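Frequently Asked Questions: Household and Workshop Chores

Can I buy a machine from Dirketti that does housework?

Not yet. We build two-armed machines and the software that runs them, and we rent a small number to workshops. We don't sell to homes. When we do, this page will change.

Which chores can it do today?

Clearing a table is the one we trust most. It can pick up bowls, cans, sponges and most fruit, and put them in a bin or on a shelf it has been shown. It can wipe a flat surface. It can load parts into a tray if the parts are all the same shape. It is slower than a person at every one of these.

Which chores can't it do?

Laundry folding, other than small towels. Making a bed. Anything with hot oil or a sharp knife. Washing glassware by hand. It also can't tell clean from dirty very well, so it will put a used cup back in the cabinet if you let it.

How do you teach it a new chore?

We start in simulation. A basic tabletop chore gets 4000 practice runs there before we try it on a real machine, with the objects moved each time. Then we do 512 runs on a real table at our Ultwood shop. Chores that involve liquids skip the first step, as our simulated water is not good enough to learn from. 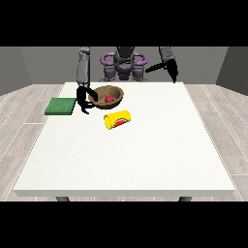
Grip is still the part that goes wrong most often. Two fingers are fine for a block or a box, and less fine for things that roll or bend. A can lying on its side, like the yellow one with the watermelon slice on it, has to be taken across its width, and if one finger lands early the can rolls off. A bowl can be held by the rim, but then anything inside it may shift when the arm lifts. Sponges are easy to pick up and hard to put down flat.

Does practice in simulation carry over to a real kitchen?

Partly. Reaching and lining up carry over well. Pressing, wiping and squeezing do not, and we retrain those on the real table. Clutter is the other problem – a bare white tabletop is a lot kinder than a counter with mail on it.

Is it more useful on a shop floor?

Yes, for now. A shop has fixed benches, good light and the same parts every day. Our customer Witumen uses one machine for sorting fittings into trays, and it handles 800 pieces on a normal shift. A person still checks the trays at the end.

Is it safe to stand next to?

The arms stop when they meet a person or an object they did not expect. We still ask people to stay out of reach while it is moving. It should not be used around children or pets.

What is Ha?

Ha is the name of our control software. Version 1048 is the current one. Rental customers get updates in January and again in the summer, and you can put off an update if you are in the middle of a job.

When will a home version be ready?

We don't have a date. It needs to clear a table it has never seen without someone standing by, and it can't do that often enough yet.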